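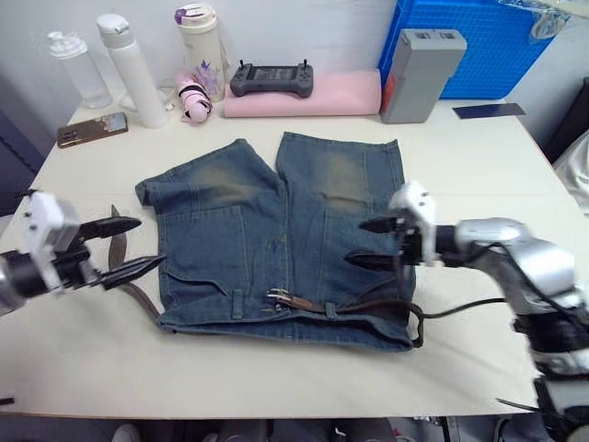
What should we set aside for spare gripper fingers next year?
Plan on four full sets per two-arm station, and put them on the same order as the arms so they ship together.

That was the question that came up most after the April planning call, and I'm so glad people are asking it before the forms go in! Spares used to be the line everybody left blank. Then a finger would chip, the station would sit for 12 days while a pair came over from Nordale, and we'd pay the rush freight on top.

So, the new budget form. Iolanda Bezerra has rebuilt it from scratch and it is so much nicer to fill in. Arms, grippers, cables and tables each get their own line now, and there's a separate box for what she calls the soft stuff, meaning the clothes and belts and towels the stations practice on. Please do use that box. Clothing work is where most of our hours are going, and garments wear out. Denim lasts well. Thin knits don't, and anything with a belt through it takes longer per try than you'd guess, so budget the station hours to match. A pair of shorts with the belt left in is a completely different job from the same shorts without one — one part has a buckle and long loose ends, and the other part folds.

On the arms themselves, we have two quotes in hand. Talero came in lower per pair, with cables priced separately. Ivanyshyn is higher but includes the wrist housings, the mounting plates and 18 months of service. Vignesh Suvarna has put them side by side in a sheet on the shared drive, and it's worth ten minutes of your time, especially the tab on cable lengths. He found that the short cable set won't reach if your controller sits under the table. (Ours does. Yours might too!)

A few things for the form:

Table tops: white or light gray only, please. Put the size you have now and the size you'd like.

Shelf space: if you keep bottles, controllers and crates along the back of the work table, measure the depth that's left in front of them. The reach figures in both quotes assume a clear table.

Small parts: anything under $73 can go on the station card and doesn't need a line of its own.

Training: the Nallorside site has offered us a block of setup time, and $4000 is already held for travel. Tell Iolanda if you want a place.

Forms went out with the 8/19/18 mailing. If yours didn't arrive, write to Vignesh and he'll send another — and if you've got a garment you're dying to see a pair of arms try, put that in the notes field. We read all of those.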